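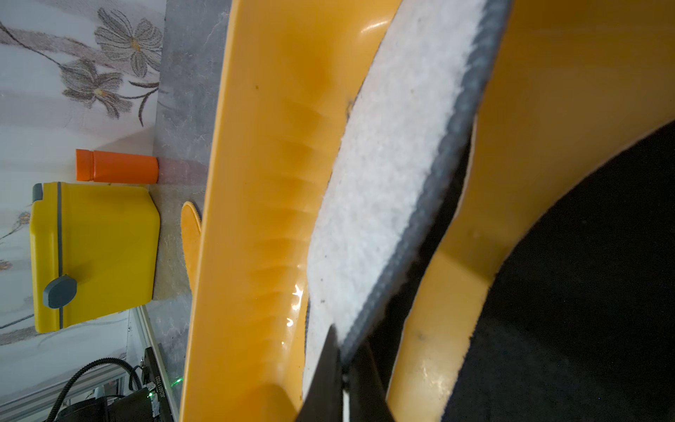 Orange-yellow clog, white fleece lining.

Rorow Irham entryway boot rack. Welded frame in grade 304 stainless steel, open wire shelves, removable drip pan. Holds 4 pairs of adult boots. Feet adjust for uneven floors -- turn by hand, no tools. Ships flat with hardware for wall mounting.

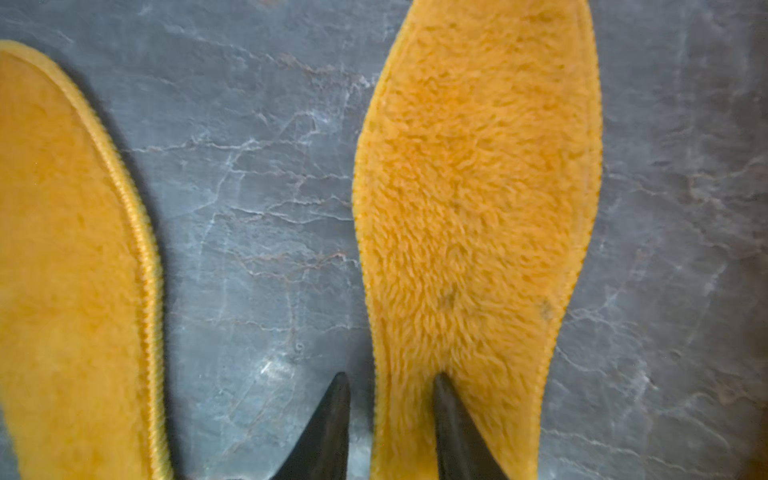
Can the rack be used outdoors?
Under a covered porch, it can. Rinse the frame monthly near salt water.
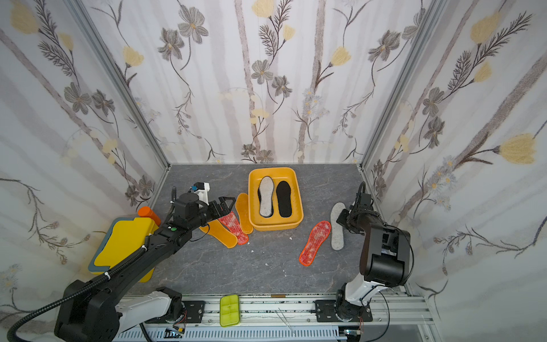
Care and Warranty
Wipe shelves with mild soap. Do not use bleach or steel wool. Frame covered for 2 years; drip pan and feet excluded. Replacement pans are sold under the Diser name -- order by rack width.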